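5.3 Premature release during the drawer task

The most serious fault recorded in the trials did not arise from perception or from path planning. It arose in the hand-over between two parts of the control program, each of which performed as written when tested alone. This section describes the fault, the means by which it was traced, and the changes made to the system before testing resumed.

The drawer task consists of picking up a small can from the top of a rolling cabinet, carrying it to an open drawer in the same cabinet, lowering it into the drawer, and releasing it. The task was included because it requires the arm to move a held object past the front edge of a surface and then down into a space with walls on all sides. The grasp and carry phases are governed by the Dritar controller, which runs on the arm computer. The place and release phases are governed by a separate program, Pukex, which runs on the workstation and sends finger commands over the laboratory network. A release is permitted only when Pukex reports that the hand is inside the drawer volume and Dritar reports that the arm has come to rest.

In the course of 1148 trials, the can was released outside the drawer on 70 occasions. In most of these the can fell a short distance onto the cabinet top and no damage resulted. In two, the release took place while the arm was still moving, and the can was thrown clear of the cabinet and struck the floor within the marked work area. No person was hurt. Testing was halted after the second of these events, and a report was filed with the laboratory safety office under the procedure set out in Section 3.4.

The starting conditions of the task are of some importance to the account that follows. The can is grasped on its side, with the fingers closed around it and the hand close to the cabinet top, while the lower drawer stands fully open in front. At this point the arm is at rest, and one of the two conditions for release has therefore already been met. 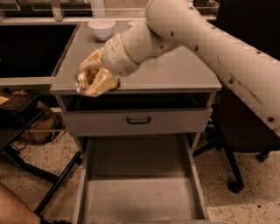 Figure 7. Grasp on the can above the cabinet top, with the lower drawer open.

Examination of the logs showed that the rest signal from Dritar was stored by Pukex when it arrived and was not cleared when the arm began to move again. The rest condition was thus satisfied from the moment of the grasp onward, and the decision to release depended on the position estimate alone. This second check proved weaker than had been assumed. The drawer volume was defined from the cabinet position measured at the start of each session, and the cabinet, being on wheels, could shift between trials when the drawer was opened or closed. A small shift was enough to place part of the cabinet top inside the stored volume. When the hand passed through that region, both conditions were reported as met and the fingers opened.

The fault was reproduced on the bench by Emlyn Lloyd using recorded signals from the halted session. With the stored rest signal left in place and the cabinet position displaced by hand in the model, the early release appeared in every replay. With the rest signal cleared at the start of each motion, it did not appear in any replay, even where the position error was large. The position error alone was therefore not sufficient to cause a release during motion, although it could still cause the can to be set down in the wrong place.

Three changes were made. First, the rest signal now carries a time stamp and is discarded by Pukex if it is older than the most recent motion command. Second, the cabinet position is measured before each trial. Third, a release command received while any joint is moving is refused by the arm computer itself, whatever the state of the workstation. The third change was requested by the safety office and has been adopted for all tasks described in this paper. The revised software was installed on Mar 5, 2018, and the results reported in Section 6 were obtained with that version only.

A further 3636 trials were completed after the changes. No release during motion was recorded. A number of placement errors remained, chiefly cases in which the can touched the upper rim of the drawer wall during lowering and turned in the grasp. These are treated as ordinary task failures and are discussed in Section 6.2.

It should be noted that the fault had been present since January, when the two programs were first run together, and that it was not detected by the acceptance tests then in use. Those tests followed the Storkero checklist, in which grasping and release are examined as separate items with the arm held still. Under such conditions a stored rest signal cannot be told apart from a current one. Saarinen, the test rig on which the checks were run, has a fixed table and no wheeled furniture, so the position error did not occur there either. A combined test, in which a release is requested at several points during a carrying motion and must be refused at each of them, has since been added to the checklist and is run after every change to either program.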